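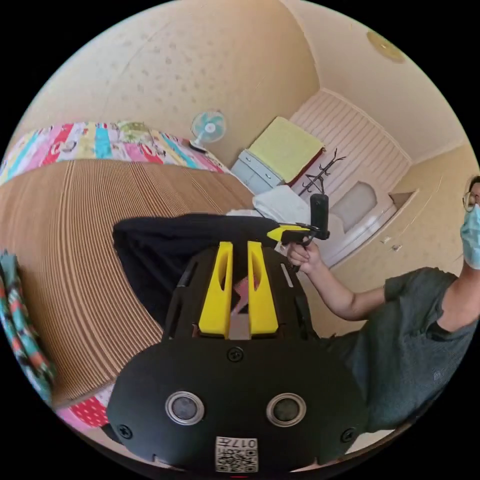

Bedroom session with the hand-held grippers, unit 017 nearest.

Trousers demos: the policy learned the first grasp but drops the second one. More data or different data?

Posted by wristcam_ty in Manipulation > Learning from Demonstration

We are training a two-arm policy to lay out and fold trousers on a bed. There is no teleoperation. A person does the task with a gripper in each hand, we recover the gripper paths from the cameras on them, and the policy is trained on those paths plus the images. Training goes through the Tetico code, with action chunks and relative poses.

We have some 400 demos from several homes, using 8 pairs of trousers. The left gripper on the robot does well. It finds the edge of the leg and closes on it in 90 percent of trials. The trouble is the right side. It moves to the waist, closes a little above the fabric, and then carries on with the fold as if it were holding something. Out of 20 trials on the robot we got a full fold in fewer than half, and almost every failure was this one.

What I have tried so far:

Longer training. Loss goes down, same behavior.
Shorter action chunks. Motion gets jerky and the grasp is no better.
Dropping the demos where tracking was marked as poor. Small improvement, could be noise.

Most of the trousers are black or navy, and several of the beds have a slatted mat with a printed sheet under it. I wondered if the dark cloth was the problem, but the left side sees the same cloth and manages fine. The session below is typical of the set, with plain black trousers lying lengthwise and one gripper reaching to the far end.

My plan was to book another round of collection at the Endlow house and simply add more. Before I ask people to spend another Saturday folding trousers, is there something I should check first?
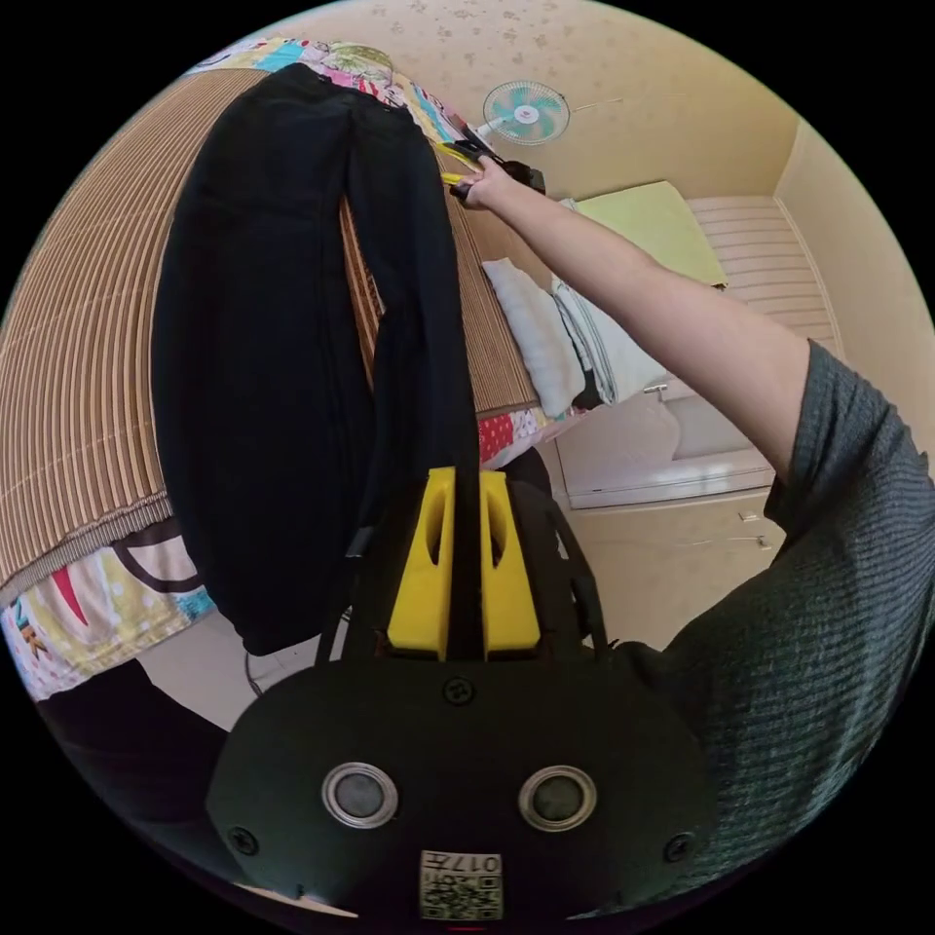 Replies

mostly_grasping

More data. We had the same thing with towels and it went away when we had more. Cloth needs a lot of demos, everyone says so. Also try a bigger image encoder if you have the memory for it.

chunk_size_one

I would hold off on collecting. Your numbers point to a problem between the two sides. If the data were simply too small I would expect the left grasp to suffer as well, at least some of the time.

Check these in order. The first two take an afternoon and need no robot.

First, the relative pose between the two grippers. Each one is tracked from its own camera, and the two paths then have to be put in a common frame. If that alignment is off, each path looks perfectly smooth when you plot it alone. Plot them together and look at the moments when both grippers hold the same garment. The distance between the tips should change slowly and should never be longer than the cloth allows. If it wanders while the cloth is pulled tight, your alignment is wrong. A height error in the right path would give you exactly the symptom you describe, closing a little above the fabric.

Second, timing. Take the recorded jaw width and step through the images beside it. If the width signal leads the image on one side, the policy learns to close early. We found an offset like that on the Gronska rig. It was constant within a session and different between sessions, so a single correction for the whole set did not fix it. You need to work it out per session.

Third, what each camera has in view at the moment of the grasp.

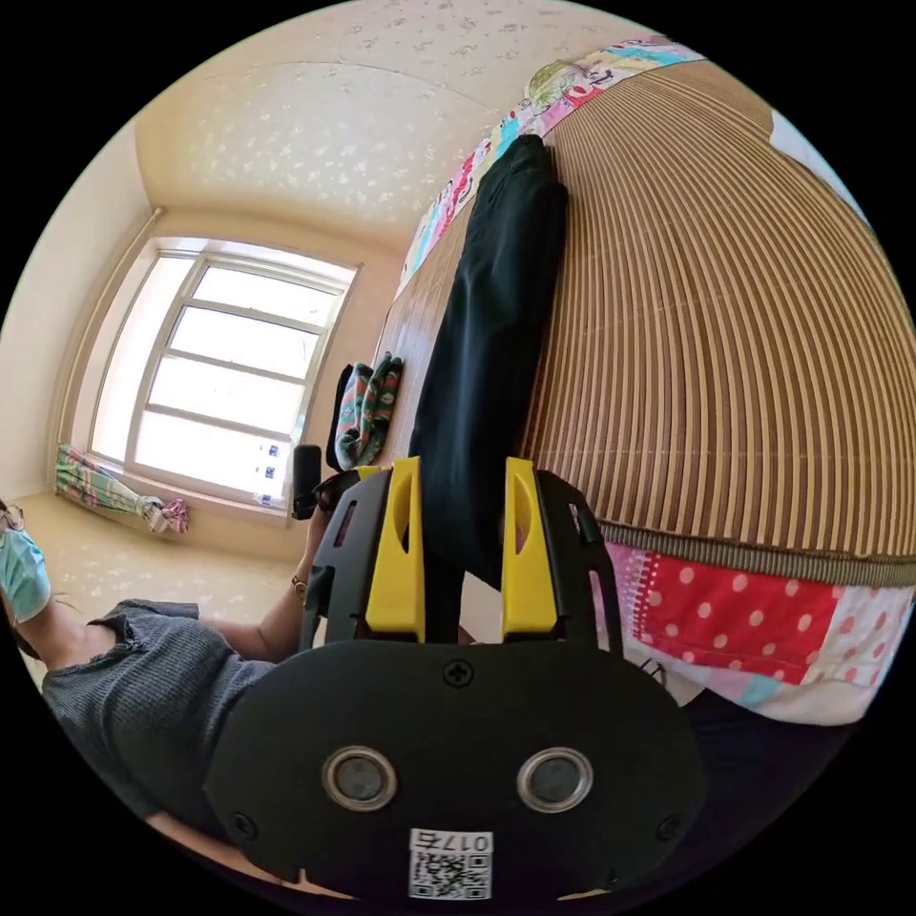

With dark cloth the shading is weak, so the policy gets most of its sense of height from whatever is next to the garment. A mat with regular slats is quite helpful for that. Near the waist there may be less mat and more printed fabric in view, and the print changes from home to home. Crop the last few images before each right-hand grasp, put them in a grid, and do the same for the left. If the left grid looks alike across homes and the right grid looks like a different place every time, then you do have a data question, but a narrow one. You would want more variety of bedding at the waist end, and you could record short demos of that grasp only.

Fourth, the policy going on with the fold while holding nothing. That is a separate fault and I would fix it even if the height problem goes away. Your demos probably contain no missed grasps, or somebody removed them when cleaning the set. Ask the people collecting to miss on purpose now and then – close on air, open, go back down, close again. Keep those episodes whole. Don't trim the miss.

One more thing about your 20 trials. Write down which trousers and which starting layout you used each time. If the same easy pair turned up in half of them, the comparison between your runs doesn't tell you much.

wristcam_ty

Thanks. I plotted the tip distance for one session and it does drift while both sides are holding. It isn't every session. I'm going through the rest now and have put the Endlow booking on hold.

gkikas_fan

Agree with the reply about alignment. Small addition: the Gkikas notes suggest starting each session with the two grippers held tip to tip for a few seconds. It gives you a known distance to check against, and you can throw out a bad session the same evening instead of finding it after training. It won't help with sessions you already have. For those I would use the moments when both sides hold the waist, as described above, and accept that some can't be saved.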